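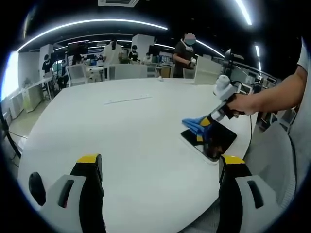

Blue cloth, tablet, big white table

Shared desks talk, my notes, Biltden lunch session, November 17, 2024

Start w/ the tablet. Everybody touches it, everyone assumes somebody else cleans it. Ask for hands: who wiped a shared screen this week? Wait. Don't fill the silence, Filipa says I always fill the silence.

Then why I care. July, moved onto the open floor, lost our own desks. 16 people sharing the long tables and the one round-ended one. By the second week fingerprints on everything, crumbs in the seam, a cup ring that stayed till fall. Show of hands again? maybe skip.

The cloth. This is most of the talk really.
- Waffle or knit, something with texture, picks up grease better than the flat ones imo
- no paper towels on screens. Say it twice
- blue for screens, gray for tables. Vilmos came up with the colors, credit him, he's in the room
- fold it, don't wad it. Fold gives you clean sides to turn to. (I wad it. Admit this.)
- wash separate, no fabric softner, leaves a film

Order on the tablet: screen off first so you can see the smears. Start at a top corner, go across, then down. Overlapping strokes, light hand. Edges of the case last, thats where the gunk sits. Take the case off about once a month.

Spray goes on the cloth. NEVER on the glass. Tell the Giveck story, the demo screen, liquid in the bottom edge, two days before the client visit. Keep it short, Hauwa was there and will correct me.

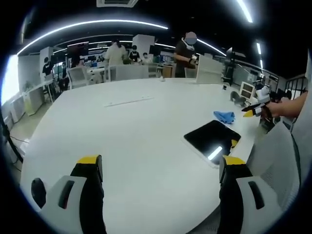 How wet should the cloth be?
Damp enough to feel cool on the back of your hand, and never dripping. If it leaves beads on the glass, wring it out and go over again with a dry side.

OK then tables. Move along, probably behind by now.

Clear it before you wipe it. Sounds dumb. People wipe around stuff, so you get a clean table with little islands. Pick the thing up, wipe under, put it back. Cups to the kitchen, not to the next table!!

White tops show everything. Good and bad. Pencil, coffee, whatever's on your sleeves. Nivov cleaner works on ours, Fatima tested a patch underneath first, tell them to do the same. Let it sit 2 minutes on a coffee stain. Then wipe toward yourself, long pulls, follow the curve at the ends. Don't scrub in circles, it just moves the dirt around and
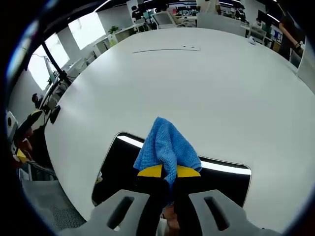 then you're chasing the same smear from one end to the other. Long pulls. Finish at the edge with your other hand under it to catch crumbs.

Seams and cable slots: dry first. Old soft brush, then cloth over a fingertip. Wet crumbs in a slot turn to paste, ask me how I know. No, don't ask.

Glossy black surfaces are the worst. Ceiling lights show every streak, so use that, bend down and look along it with the light behind. Dry side, one last pass.

Who does it: last one off the table. No rota, we tried a rota. Thaddeus has the spare cloths in the Bošković cabinet, second drawer, used ones go in the bag on the door.

Hand out cloths. Two each if there's enough left. Slides to Filipa after, she wants the cleaner info page too, dont forget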